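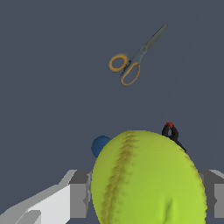
The simulator's view over the gripper: yellow-green ball close up, orange-handled scissors farther off.

About Ellstead

Ellstead is a small robotics workshop that teaches machines to pick things up and put them down somewhere else. People have been doing this without funding since infancy. We do it with funding, and slower.

We started as two desks at the back of Brendomik, a firm that makes packing equipment and wanted to know whether a robot could sort a bin of odds and ends without being told what each odd and each end was. After a December spent finding out that the answer was "sometimes," Brendomik gave us a door of our own, a sign, and a heating system with strong opinions. They still own the building and still ask about the bin.

What we do

Most of our work happens in simulation. We build a plain surface on a computer, scatter ordinary objects across it, and let a simulated gripper try its luck. A ball rolls away, or it doesn't. When a method holds up well enough, we move it to Gonness, the real arm in our front room, which then shows us everything the simulation was too polite to bring up.

The software that makes the decisions is called Ene. It looks at what is on the table, picks a target, chooses how to close the fingers, and commits. Ene is pronounced like the end of "Eugenie," though visitors have offered us several other readings and we've stopped correcting them after the second try.

We like household and desk objects for testing because they disagree with each other so much. A ball is the same from every side but won't sit still. Scissors sit still very nicely and are a different shape from every side, with holes in them. Small dark things tucked behind big bright things are a whole department of trouble. If you want to sound informed on a visit, ask us how Ene deals with an object it can see only part of. You'll get a long answer. Bring a drink.

Our open day

Once a year we sweep the floor and let people in. The open day began as a favor to Brendomik, whose staff wanted to see what was drawing so much power at the end of the hall. It has since become the thing most people in town know about us, ahead of our research and only just ahead of our parking.

At the last one we had 139 visitors through a room that is comfortable for a good deal fewer. They came in groups, watched a demonstration in the simulator, and then watched Gonness attempt something similar with real things. We run them in that order on purpose. The simulator makes us look clever, and the goodwill carries over for several minutes.

The most popular part was the station where visitors laid out a scene for Ene to handle. They could pull objects from a menu, drop them anywhere on the simulated surface, and start the gripper off. Adults tended to build something fair. Children went straight for cruelty, stacking the biggest ball they could find in front of everything else, and their scenes were far more useful to us. We kept a good many of them and still use them for testing. One is saved under the name "haha," and it remains a respected benchmark here.

Gonness had a mixed day. It handed a tennis ball to a very small visitor with real tenderness, then spent a long time considering a sponge. The crowd stayed for all of the sponge. We have given talks to specialists that held a room less well.

What people ask

Will it take my job? If your job is moving one sponge, and you have all afternoon, possibly.

Does it learn? Yes, between attempts. Ene practiced 3,377 grasps in simulation in the week before the open day. You would have seen the improvement if you knew where to look, and we were standing by to point.

Why is the surface so dull? So that the objects are the interesting part. We once used a cheerful checkered background and got some very confident grasps on the checks.

Is the gripper strong? Gonness can be, but we keep the force turned well down when there are guests. It gives a handshake like a shy uncle.

Can it use the scissors? No. It can try to pick up the scissors. We're all happy to leave it there for the present.

How we work

There are few enough of us that whoever breaks a thing generally fixes it, and everyone takes a turn at the front desk. We share our test scenes with any school that asks, along with setup notes that we rewrote after the first school telephoned us about them. The current set holds 300 scenes, from one lonely object in the open to the sort of heap you'd find in a kitchen drawer after a house move.

We also write down what goes wrong. Our record of failed grasps is longer than our list of publications, and better read. New starters get it on their first morning, with the coffee. Several have told us it cheered them up.

Visiting us

The next open day is 04/04/2024. Entry is free and you don't need to know anything about robots. Visits run in small groups and last as long as Gonness lets them. Please book ahead through the form on our contact page, as the room hasn't grown.

School groups can come at other times of year by arrangement. We can show the simulator to a full class, but the real arm is better seen in halves, with the other half busy building scenes. Teachers are welcome to build scenes too. Theirs are nearly as bad as the children's.

The entrance is at the side of the Brendomik building, past the loading bay. Ring the lower bell. The upper one isn't connected to anything, and we do mean to take it down.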